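Ribbed Cases, Metal Corners and the Joy of a Soft Toothbrush

I love a hard case with ribs on the lid. They hide scuffs, they feel good in the hand, and stuff doesn't slide off the top when you stack them in the back of the car. What they do is collect dust! Every one of those little grooves is a gutter, and if you wipe across them with a damp cloth you just pack the gray stuff in tighter.

I've cleaned a lot of these now (we have a whole wall of tool and hobby cases in the Brinton workshop) and this is the routine I keep coming back to.

Start dry. Take a soft brush, an old toothbrush or a clean paintbrush will do fine, and go along the grooves, never across. Tip the case so the dust has somewhere to fall. Vacuum up what comes loose before you get anything wet.

Then mix a small squirt of dish soap into a bowl of warm water. Dip the brush, shake it nearly dry, and go along the grooves again. You want foam, no puddles. Let it sit for around 10 minutes if the lid is really grubby, then wipe with a microfiber cloth wrapped over the edge of an old plastic card. The card trick is my favorite part, it gets right down between the ribs and the dirt that comes up is so satisfying.

Rinse with a second cloth and plain water. Prop the case open overnight so the hinges and seams dry out.

Now the metal corners. Silver corner caps come up beautifully with almost no work:

Put painter's tape on the lid along the edge of the metal, so the polish stays out of the grooves.
Rub with a drop of white vinegar on a cotton pad, wipe with water, dry right away.
For dull spots use a tiny dab of metal polish on a cotton swab, small circles, then buff.
Check the rivets or screws while you're down there. A loose cap will catch on everything.
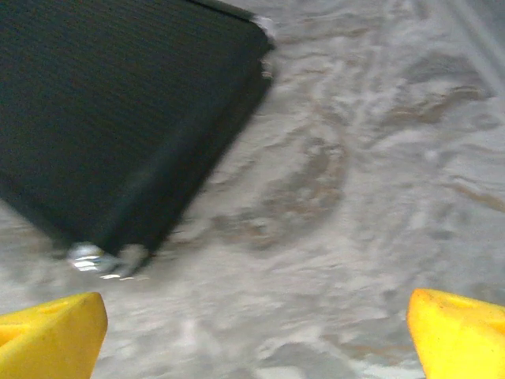 Dark ribbed top, shiny corner. Worth the five minutes with a cotton swab!

One more thing about corners: they bite. A metal cap on a heavy case will scratch a floor tile or snag a rug the first time you drag it. Lift it, or slide a folded towel underneath. Stick-on felt pads on the bottom help too, but press them on hard and leave them alone for a day before you move the case.

For black or charcoal lids that have gone chalky, try a little plastic restorer on a rag after washing. Test it on the underside first and go easy, a greasy lid pulls in dust faster than a dry one. I did our oldest case back in May and it still only needs a quick brush now and then.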